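Respawn timer keeps resetting when someone joins my co-op mission mid game

Posted by Maureen Greenwood in Mission Editing

Hi all, long time lurker, first real post, so be gentle! I've been building a co-op mission for me and my brothers on a little island map called Dusen (it's a free download, very green, one town and a harbor). You start in the harbor, you have to take back three checkpoints, and then there's a convoy that comes down the hill road if you haven't blown the bridge. Four players normally, up to 10 if my brother drags his work friends in.

Everything works great when we all start together. The trouble is when somebody joins late. The second they pick a slot, anyone who is dead and waiting gets their respawn timer bumped back up to the full 200 seconds. I have it set that long on purpose because I want dying to sting a little, but last night my youngest brother got all the way down to nothing, a friend joined, and he had to sit through the whole thing again. Then the friend's game crashed and he rejoined and, well, you can imagine what was said over voice chat.

Things I have tried so far. I turned off the "sync on join" box in the mission settings, which made the late joiner show up with no gear at all. I moved my respawn script out of the init file and into a trigger, and that made it fire twice. I also tried just lowering the timer, and that does hide the problem but then people treat dying like a taxi back to the harbor.

I'm using the Clinon respawn module with the default script, the only thing I changed in it is the number. Mission is hosted from my own PC, no dedicated server. Is this a bug in the module or am I doing something dumb? I don't really know scripting, I mostly copy things and change the words until it stops yelling at me.

Njål Sæther

Hi Maureen, fun mission idea, I like the bridge thing. You aren't doing anything dumb, I ran into exactly this with my own Clinon mission in April and it ate a whole evening.

What's going on is that the module keeps its timer as one value shared by everybody. When a new player connects, the host runs the init file again for them, and the first thing the default script does is write the full time into that shared value. Everyone who is waiting reads from the same place, so they all go back to the start. Your brother's countdown got overwritten by the new guy's.

The way I fixed it:

Open the init file and find the line that sets the respawn time. In my copy it's line 186, yours might be a bit off if you have added stuff higher up. Cut that line out completely.

Put it in the file that only runs on the player's own machine (initLocal in Clinon, if you don't have one just make a blank text file with that name in the mission folder).

At the end of that line there is a word "true". That is the bit that tells the game to send the value out to everyone. Change it to "false". If you skip this you'll get the same problem again from a different file, ask me how I know.

Then go back and tick "sync on join" again, you do want that on. It handles the gear, and it has nothing to do with the timer even though the name sort of sounds like it should.

And take the script out of your trigger if it's still in there! Two copies running is why yours fired twice. I would delete the trigger completely and save the mission under a new name before testing, because the editor sometimes hangs on to old triggers in the saved version.

To test it by yourself you can launch the game twice on the same PC in windowed mode, host with one and join with the other. Kill yourself on the first one, wait a bit, then join with the second and watch the number. It should just keep ticking down. My old laptop hated running two copies, so turn the graphics way down first.

One more thing, since you have a convoy. Check that the convoy isn't started from the init file too. If it is, a late joiner will spawn a second convoy on top of the first one and you get trucks flying through the air. My players thought that was the best part of the mission so I sort of left it in for a while.

Tretitz

just use a dedicated server, never had this problem on one

Yalçınkaya

A dedicated server won't help with this one, Tretitz, the init file still runs for each joining player. I host on one and had the same reset until I moved the line like Njål says.

Small addition for Maureen: if you're on an older version of the module the local file might be ignored. Mine was. Look at the build number in the bottom corner of the editor, anything before 278 won't read initLocal and you'll have no respawn timer whatsoever, people just pop straight back up. Updating took me two minutes and didn't break my mission, but I'd keep a copy of the folder somewhere else anyway.

Also, 200 seconds is a long time to look at a black screen. I give my group the spectator camera while they wait, it's a checkbox in the same module, and they complain a lot less. You can limit it to their own team so they can't go scouting the hill road for you. 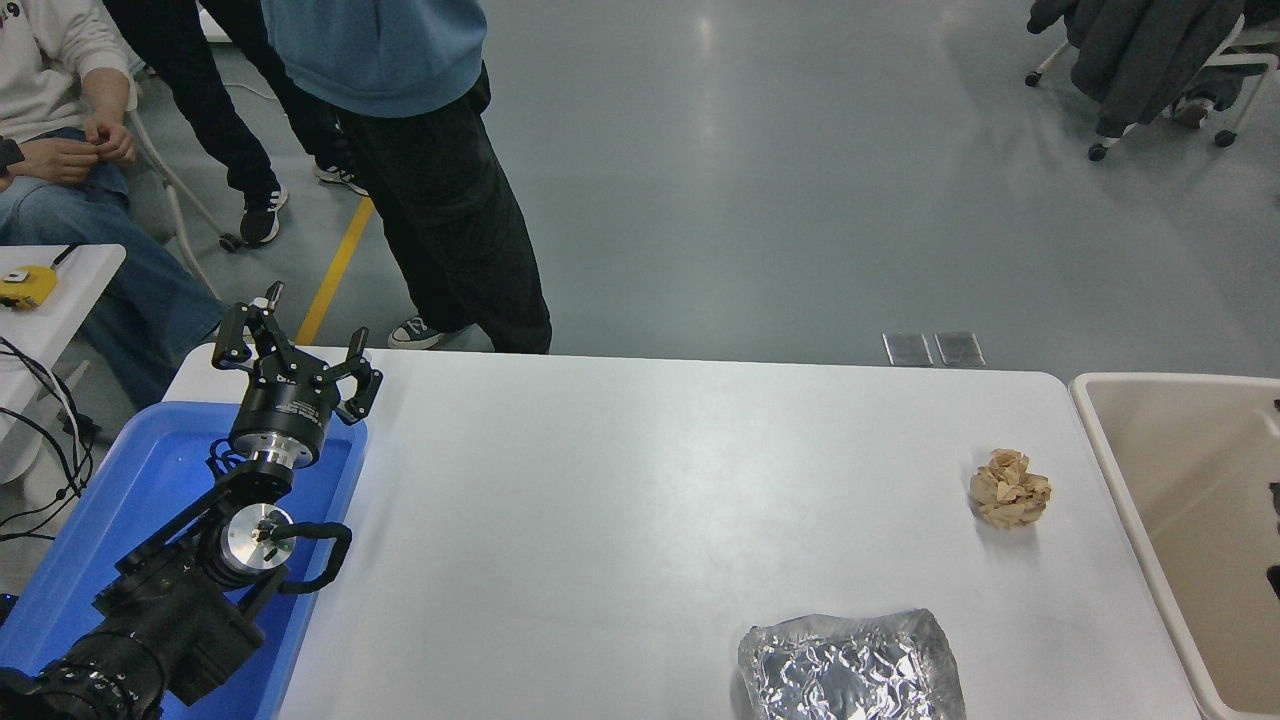

I'd leave the free camera option unticked as well, at least for the first few runs. With it on, my guys flew straight over to the enemy side and read out where everybody was standing, team limit or no team limit. Third person only is plenty. If your brothers still moan about the wait after that, try taking the timer down a little for each checkpoint they hold. I can post my script for it if you want, it's short and there's only one number to change.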